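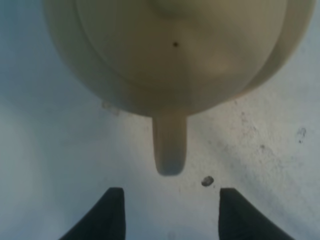
Cream mug, with the one dark speck. Handle toward us.

December 30, 2019

Quiet day in the studio, so I finally sat down with the cream mugs and this speck business. Heike has been asking me since she got back whether we're calling them seconds or not, and I keep saying "let me look at them properly" and then going off to mix something else instead.

So, looked at properly. The glaze is our batch 344, the soft beige one that goes a little greenish gray when the light is flat. I like it a lot more than I did when the test tiles came out! It reads as smooth and quiet and the shading does all the work. Which is exactly the trouble, of course, as one tiny brown-black dot on a surface like that is the only thing your eye wants to go to. On the old speckled glaze you'd never find it.

Jianguo thinks it's iron in the clay body coming through. He says the last bags of Navard were reclaimed in the same bucket as the dark stoneware and somebody (me, probably) didn't wash it out well enough. Could be. Ülle thinks it's kiln crumbs, little bits off the shelf above that drop down during the firing. I lean toward Jianguo, but I did run a fingernail over the dot on the mug in the photo and couldn't decide if I was feeling a bump or just wanting to feel one. Going to put it under the loupe tomorrow.

Things to try, not all at once or we'll learn nothing:
sieve the next glaze batch twice, finer mesh the second time
brush and vacuum the shelves before loading, lid bricks too
throw a few from a brand new bag of Navard and keep them on their own shelf, marked on the foot

While I had the mugs out I also thought about the handle again. I know Borghild wants a full loop and I know customers ask for one. But I keep coming back to the short stubby one, the rounded finger shape with the blunt end and a bit of taper. It's quick to pull and it doesn't crack at the join the way our loops did last winter - we lost 13 loops out of that one load and I still haven't gotten over it. Hạnh says it's comfortable if you wrap your hand around the body and let the handle rest between two fingers. With a really full mug of hot tea I'm less sure. Maybe a thicker wall would fix that, maybe I should just drink faster.

Order check: Custmont wants the first boxes in February. I told them cream, stubby handle, and I did warn them about possible specks. Their answer was "some is fine", so I need to get a real answer on what "some" means. One dot? One dot where you can see it from the chair? I'll send the photo and ask.

My own vote is that one dot this size goes out as a first. Heike, if you disagree, write it under here and sign it, please don't just move the mugs to the other shelf like last time.

Glaze bucket is low, lid is on tight. Kiln log is up to firing 955.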